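Week 7 notes: Learning to hook and unhook in simulation

Robot Learning, second half of term
Notes by Marjan Nikzad, with corrections from Wycliffe Kombo

Reading before the tutorial: the Prekerura task sheet (on the course page) and sections 2 and 4 of last week's notes on behaviour cloning. Bring your own training curves if you have them.

1. Where we are up to

Last week we trained a policy by plain behaviour cloning. We had a set of demonstrations, we fitted a network that maps observations to actions, and we rolled it out. Most of you saw the same pattern. The training loss went down smoothly, the held-out loss went down and then flattened, and the rollouts were much worse than either number would lead you to expect.

The usual explanation is compounding error. The policy makes a small mistake, which puts the arm in a state slightly outside the demonstrations. The next prediction is a bit worse for that reason, and the errors build on each other. On a task with loose tolerances the policy often recovers by luck. On a task with tight tolerances it doesn't.

This week we look at one family of fixes, residual correction, and apply it to a task where tolerance matters: working around a curved rod.

2. The task

Prekerura is a small set of simulated manipulation tasks that Muthoni Koech put together for this course. The one we use is the rod task. A curved rod is fixed in the workspace. The arm has to bring its end effector to a target pose close to the rod without touching it, hold there, and retreat. The position of the rod changes between episodes, and so does its rotation about the vertical axis.

The scene is kept bare on purpose. We render a plain floor and a black background, and the policy gets joint angles, gripper state and one camera view.
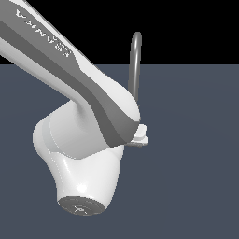

Figure 1. Rod task, simulated Kinova arm. The rod stands behind the arm from this viewpoint and is partly hidden by the link.

Figure 1 shows why the camera view alone is a problem. From this angle the rounded end of the link passes in front of the rod. A policy that looks only at the current image has to guess where the hidden part is. The top of the curve is still in view, and you could in principle work out the rest of the rod from it, but depth is poorly determined. There is also very little on the floor to judge distance by, as it has no texture or markings.

Several people asked in the forum whether we could just move the camera. Yes, and you should try it as an exercise. For the assignment, leave the camera where it is. Partial occlusion is part of the problem we are studying.

3. Notation

Let s be the full simulator state, o the observation given to the policy, and a the action. Actions are joint velocity targets. The base policy is pi_b(o). The residual is r(o, a_b), where a_b = pi_b(o). The action sent to the arm is

a = a_b + alpha * clip(r(o, a_b), -c, c)

with alpha between 0 and 1, and c a fixed bound on each joint.

Note that the residual sees the base action as well as the observation. If you leave this input out the method still trains, but the residual has to reconstruct what the base policy was about to do, and it wastes capacity on that.

4. Why a residual and not a bigger policy

A fair question is why we don't train a larger network on more demonstrations. Sometimes that is the right thing to do. There are two reasons to look at residuals here.

The first is that we have a fixed demonstration set. It holds 296 episodes, recorded by Zawadi Wanyama using keyboard teleoperation, and we are not collecting any more this term. With a fixed set, a larger network mostly overfits sooner.

The second is that the base policy is already good over most of the trajectory. The long approach through open space works. The trouble is in the last part, near the rod. The clipped residual can make small changes there while leaving the overall motion alone. If the residual is badly wrong, the bound c limits the damage at each step, though not over a whole episode.

5. Training the residual

The base policy is frozen. We train the residual by reinforcement learning in the simulator, with the following reward at each step:

reward = - w1 * (distance to target pose)
 - w2 * (contact with rod, 0 or 1)
 - w3 * (squared norm of the residual)

plus a bonus on reaching the target and holding.

The third term is easy to forget. Without it, the residual tends to grow until it sits at the clip bound on most joints, and you end up with a jerky arm that fights its own base policy. Start with a small w3 and raise it if you see chatter in the joint velocities.

Contact is computed from the simulator, using the collision geometry of the arm and the rod. It is not estimated from the image. The policy never sees the contact flag. It is used only in the reward.

Procedure:

Load the base checkpoint and freeze all weights.
Set alpha to 0 and run the evaluation script. The result should match your number from last week. If it doesn't, stop and find out why before going on.
Initialise the last layer of the residual network to zero.
Ramp alpha linearly up to 1 over the first part of training.
Evaluate at regular intervals on the held-out rod positions, with exploration noise turned off.

The check with alpha at 0 has caught more bugs than any other step in this lab. The most common one is an observation normaliser that is refitted when the new script loads. The base policy then gets inputs on a different scale and its behaviour changes without any error message.

6. What we found last year

Wycliffe ran the full comparison on the Drustham cluster in August. There were three conditions: base policy only, base policy with residual, and reinforcement learning from scratch with the same reward and the same number of simulator steps.

The ordering was clear. Learning from scratch did worst. It found the approach motion late in training and rarely held the target. The base policy reached the neighbourhood of the target nearly every time but often touched the rod. The residual policy kept the approach and removed most of the contacts.

The remaining failures fell into 2 groups.

Group A: the rod is rotated so that its curve is seen edge-on. The visible part then looks much like a straight rod, and the policy cuts in too close on one side.

Group B: the link covers most of the rod in the image before the arm has slowed down. The policy has no memory, so whatever it could tell about the rod a moment earlier is gone.

Group B responds to a short history of observations. Stacking frames helped, and a small recurrent layer helped a little more, but it was slower to train. Group A did not improve with either. For Group A you need a different view or some other sensor, and we will come back to this in the section on active perception.

A caution on these results. They come from one arm model, one rod shape and one simulator. Random seeds made a visible difference, particularly for learning from scratch. When you write up your own runs, report every seed and not only the best one.

7. What about the real arm?

None of this has been tested on hardware. The lab at Wemik has offered time on an arm later in the year for project students, and Mwanahawa Ogola is the person to contact if you are interested.

Some differences you should expect:

The simulated arm follows velocity targets almost perfectly. A real one lags, and the lag depends on the joint and the load.
Rendered surfaces are clean and evenly lit. Real cameras give you reflections, noise and exposure changes.
The shell of the simulated arm carries no cables. On a real setup there may be cables at the gripper, and they can catch on a rod even when the arm itself is clear of it.
Contact in the simulator costs you some reward. On hardware it can trip the arm's protective stop or bend something.

The usual first step is to randomise over these factors in training: lag, lighting, camera pose, and the thickness of the rod. An inflated collision shape for the arm is a cheap way to account for cabling. It makes the policy more conservative, so check that the target pose is still reachable with the larger shape before you start a long run.

8. Exercises

8.1 Show that if r is clipped to the bound c on each joint, the change in joint position after T steps due directly to the residual is at most alpha * c * T * dt on each joint, taking the base actions as given. Explain why this bound does not hold for the difference between two full rollouts, one with the residual and one without.

8.2 Train the residual with w3 set to zero and plot the fraction of steps where each joint is at the clip bound. Repeat with your chosen w3.

8.3 Remove a_b from the residual's input and compare the learning curves. Use the same seeds for both.

8.4 Move the camera so that the arm approaches from the other side of the view. Retrain the base policy using re-rendered demonstrations. Which of the two failure groups changes?

8.5 (Optional) Replace the zero initialisation of the last layer with the default one and keep alpha fixed at 1. Describe what happens in early training and relate it to the first step of the procedure in section 5.

Submit plots and a short written answer for 8.1 to 8.4 through the course page. Code goes in your own repository with a link in the write-up. Please don't upload checkpoints, they fill the quota and we can't open half of them anyway.

Errata from last week: in the definition of the held-out split, episodes should be divided by rod position and not at random. If you split at random, rerun the base evaluation before starting this lab.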